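首页 > 生活课堂 > 居家整理与收纳 > 课堂讲义
分类:讲义 / 零食收纳 / 卧室篇
4月17日 星期五 整理:收纳课任课老师

第三讲 床上的零食盒怎么理

上次课后有好几位同学来问我,说厨房理完了,客厅也理完了,为什么家里还是到处能摸出饼干来。我一听就笑了,因为我自己家也这样!枕头边上、外套口袋里、床头那一条缝里,总有那么一两包。所以这一讲我把原来排好的“换季衣物”往后挪了,先讲零食,而且专门讲卧室里的零食。

先说清楚,我不打算劝大家别在床上吃东西。我劝过自己,一月份劝的,坚持了3天。既然要吃,那就给它一个固定的地方,这一讲的内容差不多都围着这件事转。

一、为什么用铁盒

家里能装零食的东西太多了,塑料袋、纸盒、布筐、鞋盒都有人用。我偏爱的是长方形的铁盒,就是过年装点心的那种。它有硬边,往被子上一放不会塌,里面的小包装也不会跟着翻个儿。碎屑掉进去,拿湿布一擦就完了(布筐的碎屑你们试试,抖到天荒地老)。再说铁盒多半印得花花绿绿的,吃完点心扔掉也可惜。

不过铁盒有两个毛病要讲。一个是边口,有些盒子的卷边没压好,会刮手,更会勾床单,缎面的床罩尤其怕这个。拿到盒子先用指腹沿着边慢慢摸一圈,有毛刺的地方贴一段纸胶带。另一个是盒底,放久了的盒子底下会有一点锈印,浅色床品沾上很难洗。我的做法是底下垫一块旧手帕,或者干脆剪一片毛毡粘上。

盒子大小呢,我建议不要超过30厘米长。再大就不是零食盒了,是仓库,我们第二讲讲过仓库的下场。

二、先倒出来,再放回去

老规矩,理任何盒子之前先清空。在床上操作的话,记得把床罩抻一抻,别在皱褶上摆东西,小糖块会顺着褶子滚到床缝里去,那个缝我上学期掏过一回,不想再掏了。

倒出来以后我一般这样过一遍:

看日期。过期的直接走,不要心软。快到期的单独放一边,这周吃掉。
捏包装。带馅的糕点、小蛋糕这类透明袋装的,捏一捏有没有漏气,漏了气的也别留。
归大小。扁的、长的、圆的分开,先不管口味。

有同学问要不要按甜咸分。我以前分过,分得可认真了,还写了标签,结果家里人拿的时候根本不看。卧室这种小盒子,按形状放就够用了,甜咸留给厨房的大抽屉去操心吧。

三、放回去的顺序

怕压的先占位置。软糕点放平,上面不压东西。小圆粒的东西容易滚,塞在角落或者夹在两包之间。小袋子竖着插,袋口朝上,这样一眼就看得见是什么。长条的沿着盒壁走,放不下就不要硬折,折断的棒子撕开是什么样子大家都清楚。

大包装的薄膜袋最讨厌,总是翘出来,把盖子顶得盖不上。我试过用夹子,试过把袋子里的气放掉一点,后来想开了,翘就翘着吧,反正我那个盒子的盖子早就不知道去哪儿了。要是你的盖子还在,那就把这类袋子请到外面去。

装不下的怎么办?这里我要多说两句。很多人理到最后盒子满了,床上还剩一两样,就顺手往上一堆,看着是收完了,第二天一拿全散。正确的做法(好吧,我的做法)是剩在外面的当天吃掉,或者拿回厨房。一定要留在盒里的话,就拿一样出来换。一进一出,我们讲衣柜的时候也是这么讲的。

四、盒子放哪里

理的时候放在床上没关系,宽敞,光线也好。理完了要有个去处。床头柜上可以,床尾凳也可以,我不太赞成放床底,一弯腰就懒得弯了,最后又回到枕头边。靠暖气的那一侧别放,巧克力会化,别问我怎么知道的。

还有一件小事,整理零食的时候,床上别的东西先收一收。尤其是衣服,搭在床头栏杆上的那种,一碰就滑下来,盖在盒子上,你一掀,好,全翻了。

五、课后作业

回去找一个铁盒,按上面的办法理一遍,理完拍一张照片交上来。不要特意铺白桌布啊,就在你平时吃零食的地方拍,有褶子、有花纹都不要紧。盒子外面还剩什么也一起拍进去,下节课我们一起商量那几样该进还是该出。

没有铁盒的同学可以用硬纸盒先代替,里面衬一层烘焙纸。下节课讲换季衣物,这次真的讲,请带一件你拿不定主意要不要留的上衣。
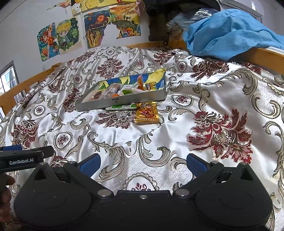

图1 床上的铁皮零食盒,盒前还剩一条和一包没放进去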